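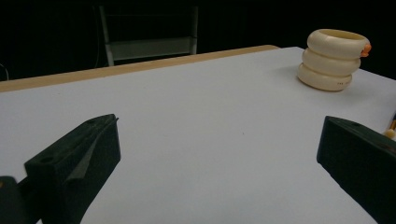

Why does a cow have such a funny stomach?

Hi! I'm Despina Iordache, and I help look after the cows at Lulis, which is a dairy farm with more mud than you would believe. Kids who visit us always ask me the same thing. Why are the cows chewing when there's no food in front of them?

Good question! They're chewing their breakfast. Again.

A cow eats fast. She wraps her long, rough tongue around the grass, pulls, and swallows it after only a few chews. Later on she finds a comfy spot, often lying down, and brings a little ball of that grass back up into her mouth. We call that ball the cud. She chews it properly this time, side to side, then swallows it and brings up another one. It sounds gross, I know, but the cows look so happy doing it!

Now for the stomach. People say a cow has four stomachs, but really she has one big stomach with four rooms in it.

The first room is the rumen, and it's huge - think of a giant bag of grass soup. Billions of tiny living things called microbes live in there. You and I can't get much out of grass, but those microbes can break it down, and the cow gets to use what they make. They also make gas, so cows burp all day long. My favorite cow, Idora, once burped right in my face while I was fixing her ear tag.

Next door is the reticulum. Its walls look like honeycomb. It helps send the cud back up, and it also catches heavy things a cow swallows by mistake, like a nail or a bit of wire. That's why we pick up every scrap of metal in our fields.

The third room is the omasum. It has lots of thin folds, like the pages of a book, and it soaks up water from the food. A cow's front teeth are odd too. She has bottom ones, but at the top there's just a tough pad, so she presses grass between the two and tears it off. Look at the two black grippers in the picture, with their tips nearly meeting and a narrow gap between them. Close that gap in your mind and you've got the idea of pinching, only with a cow it's teeth below and pad above.
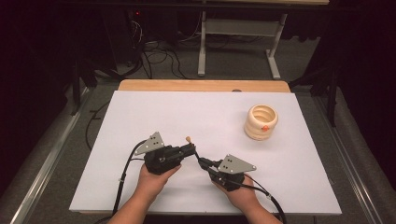
The last room is the abomasum, and it works a lot like your own stomach. It has strong juices that break food into bits small enough for the body to use. In a brand-new calf this is the room that does most of the work, because milk doesn't need the grass soup treatment. Milk mostly skips the rumen and goes down a special groove. If you want to act out the cud part at home, bring your two fists together with a little space between them, the way the hands in the picture bring the two black grippers almost tip to tip, and put a ball of soft clay in the space. Squash it, turn it, squash it again. You'll soon see how a lump gets mushy.

Calves start nibbling hay and grain when they're still very small, and that helps the rumen grow. Ours get a handful of grain to play with, and plenty of it ends up on their noses.

Next time you pass a field, pick one cow and watch her throat. You might see a lump slide up, then lots of chewing, then a lump slide back down. My neighbor Géza Hegyi can watch that for an entire lunch break, and so can I.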